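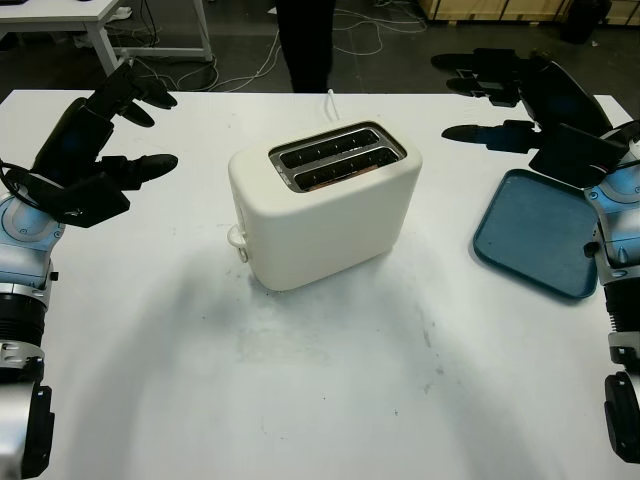 Home Stories Poems Archive Submit Log in

The Toaster on Hollholm Street

Posted February 22, 2020

Tahsin Mollah bought the toaster in December, at the thrift store in Dostthorpe, for two dollars. The woman at the register said there were no returns on anything with a plug. He said that was fine. He carried it home on the bus in his lap with the cord wrapped around his hand.

It was cream white and had two slots. His mother had owned one with the same rounded corners, and he had not thought about it in years until he saw this one on the shelf between a fondue set and a box of door hinges.

His apartment on Hollholm Street had one good table, a white one, and he did everything there. He paid bills on it and cut his own hair over it. He moved the mail to the chair, set the toaster down in the middle and wiped it with a damp dish towel. Crumbs came out when he tipped it. They were somebody else's crumbs, and he looked at them for a minute before he brushed them into the trash.

He had no bread. He had meant to stop for some. So he left it sitting there and had soup.

The next day he bought a loaf at Calloway's, the cheap kind, and a stick of butter, and when he got home his sister was on the stairs with two suitcases.

"You could have called," he said.

"I called fourteen times."

He checked his phone. It was off. He had let it run down over the weekend and then found he liked it that way.

Rina was fifty that winter. She had been married since she was twenty-two, and now she was on his stairs. He took the bigger suitcase. She didn't say what had happened and he didn't ask, and they went up slowly because of her knee.

She saw the toaster before she had her coat off.

"That's Ma's."

"It's from the thrift store."

"It looks like Ma's."

"I know it does."

She sat down in front of it. She touched the little lever at the end and took her hand back.

"Hers only did one side," she said. "Remember? You had to turn the bread around."

"You had to. I ate it the way it came."

"You ate it because I turned it around for you."

He thought about that. It could have been true. He had been the youngest, and a lot of things had been done for him before he got to the table.

He plugged it in.

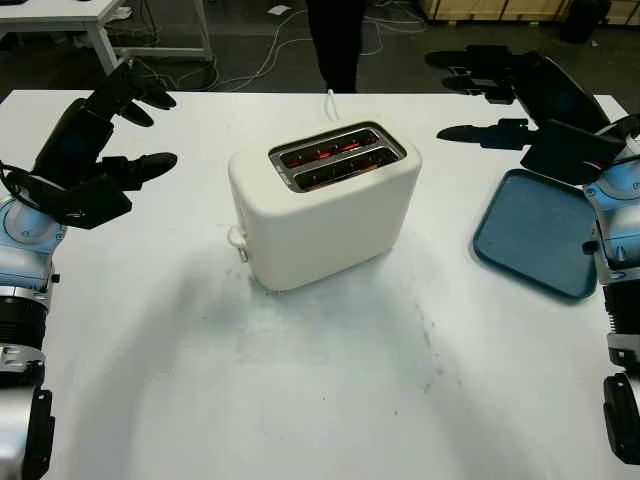 Neither of them put any bread in. They watched the orange come up inside and felt the heat on their faces, and there was a smell of dust burning off. Rina held her palms over it, the way she used to in the kitchen before school, when the landlord kept the radiators off until eight.

"Is it supposed to smell like that?" she asked.

"It hasn't been used in a while."

"It could catch fire."

"It could."

She laughed, and then she was crying, and he got up and opened the bread. He took longer with the bag than he needed to. When he turned around she had wiped her face with the dish towel, the crumb one, and there was a gray mark on her cheek. He didn't mention it.

He put in two slices. They stood over it together. When the toast was done it was brown on one side and close to white on the other.

"Well," Rina said.

She took both slices out with her fingertips, quickly, and turned them around and dropped them back in.

They finished half the loaf that night. She told him some of it between slices. There was a woman who worked at the Woketti, the diner out by the highway, and there was a bank account with ninety dollars in it where there should have been a good deal more. She told it in the wrong order and he had to go back and ask about the account. He buttered while she talked. Around eleven she said she would only stay until Friday.

She stayed until the lease was up. The toaster never did get any better. He looked inside it once with a flashlight and a butter knife, with the plug out and lying on the table where Rina could see it, and he couldn't find anything wrong.
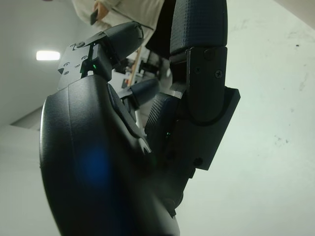
Hand, close up, with the green lights on.

3 comments

marlow_k: My grandmother's only did one side too. We called the pale side "Sunday." No idea why.

Dee P.: I wanted to know more about the woman at the diner, but I guess Rina didn't. Liked the part with the dish towel.

tinroof: "I ate it the way it came" is my brother exactly. Sent him the link.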